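Tovham Rolling Garment Rack

By Waldemar Rutkowska
January
Share 42 | Comments 17

The Tovham is a rolling rack for hanging clothes while they are sorted, steamed, tagged or waiting to be boxed. Zunell sells it to small clothing resellers, alteration shops and anyone who has more garments than closet. It comes flat in one carton with a hex key and a bag of screws. One person can put it together, though the top rail goes on more easily with a second pair of hands.

The frame is steel tube with a powder coat finish, in black or white. The top rail is a single piece, so hangers slide the whole length without catching on a joint. Both uprights lock at three heights. The lowest suits shirts and children's wear, the middle one takes most jackets and trousers, and the highest keeps long coats and dresses off the floor.

Four casters come with the rack, two of them with brakes. Put the braked ones on the same long side. If the rack is going to stand in one spot for months, the casters can be left off and the rubber feet used instead. The feet are in the same bag as the screws.

Working space

Allow 20 inches of clear floor in front of the rail. That gives enough room to lift a hanger off, turn, and set the garment down on a table or into a box. A spot near a glass door or a large window is good for checking color and looking for marks, but move dark and dyed items away from direct sun at the end of the shift.

Most people who use the Tovham for sorting work with open cardboard boxes on the floor next to it. Folded items stay in the box and anything that creases goes on the rail. Boxes filled past the flaps are fine while work is going on — they just can't be stacked.
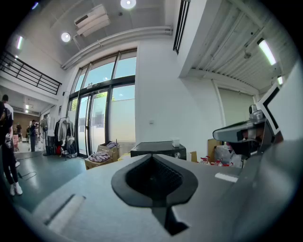 Ibarra wrote in to say the lower bar should be sold with the rack and not as an extra, and that two racks set back to back work better than one long one when coats and shirts have to be kept apart.

The lower bar is still a separate item. It clips to both uprights below the main rail and holds a second row of short garments. It can't be used at the lowest height setting. Two racks can be joined at the ends with the Erkusora link, a flat steel bracket with two thumb screws, and will then roll as one unit over a level floor. Don't try to roll linked racks over a door track or a raised threshold. Unlink them first and take them across one at a time.

Loading

Load from the middle outward and keep the heavier pieces over the uprights. Wet laundry should be spun before it goes on. The finish stands up to damp fabric, but water left sitting in the screw holes will mark the coating after a while. Wooden hangers with a wide shoulder take up a lot more rail than wire ones, so count hangers before ordering if space is tight.

Care

Wipe the rail with a dry cloth. Spray cleaners are all right on the uprights, but keep them off the top rail, where any residue comes off on the hooks and then on the collars. Check the screws after the first week and again whenever the height is changed. Lint winds around the caster axles over time and can be pulled out with tweezers.

Spares

Casters, feet, screws and height pins are sold singly. Give the finish when ordering pins, as the black and white ones are packed separately. Replacement top rails ship in a long tube and may arrive after the rest of an order.

Trade orders

Shops ordering for more than one site can ask for bulk pricing. The warehouse packs up to 500 racks in a single shipment — larger orders go out in parts. Racks that have been assembled can be returned if they are taken apart again and all the screws are in the bag.

This site uses cookies to remember your cart. By continuing to browse you accept their use.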